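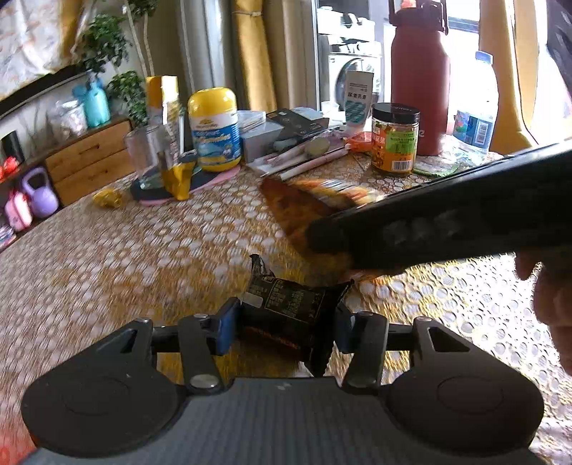

Home | Files | Issues | Wiki

# Ornby hand gripper: setup and care

Kept by Eskil Fjeld. Complaints to Hatem El Fassi, who wrote the parts that work.

## Before a session

- Wipe both finger pads with a damp cloth. Snack wrappers are greasier than they look.
- Squeeze and release 10 times. If the linkage clicks, stop and see Repairs.
- Check the pivot pins by hand. A pin you can turn is a pin you will be hunting for under the sofa.

## Repairs

Base screws get a quarter turn past snug. Hatem's quarter turn, please, as mine stripped two in April. Change the pads after 600 grasps, or sooner if thin packets start sliding. Log the swap in `rultska.txt`, newest at the top.
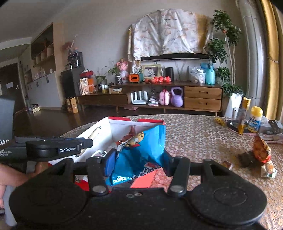

**Do I need to recalibrate after changing the pads?**

Run the open/close routine once with nothing in the fingers, then save the new zero. It takes 24 seconds and feels longer.

## Known issues

Log stops at 100 lines. Delete some.

Contact: Tomar bench, Asbridge | Back to top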